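**20 Apr 2024**

# Trunach paper swap fills the hall again

What a morning! The Trunach paper swap came back for its second year, and 192 people came through the doors with wrapping paper, old maps, sheet music, wallpaper ends and more brown packing paper than anyone could carry home in one trip.

The idea is simple. Bring paper you don't need, take paper you'll use. Last March the first swap had 11 tables. This year there were 28, and by ten o'clock most of them had been picked over and filled up again.

Freya Pickering, who started the swap, spent most of the day at the folding corner, teaching kids and a good few grandparents how to turn a flat sheet into a box with a lid. "You can crush it, smooth it out and it folds even better the second time," she said. "Old paper gets soft, almost like cloth. I love it!"

Over by the windows, the local print shop Fotico gave away trimmings in every color, and the pile of deep green card was gone in minutes. Keith Cropper brought a stack of railroad timetables from his attic and went home with enough marbled paper to cover a whole shelf of notebooks (he has already started on the first).
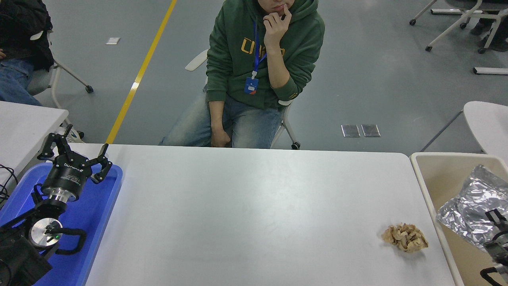 *Crumpled brown paper on a white table.*

Anything left at the end went into the recycling, and it came to just two small bags. Pickering wants to add a bookbinding table next year and is looking for someone who can teach a basic stitch. If that's you, leave a note for her at the Fotico counter.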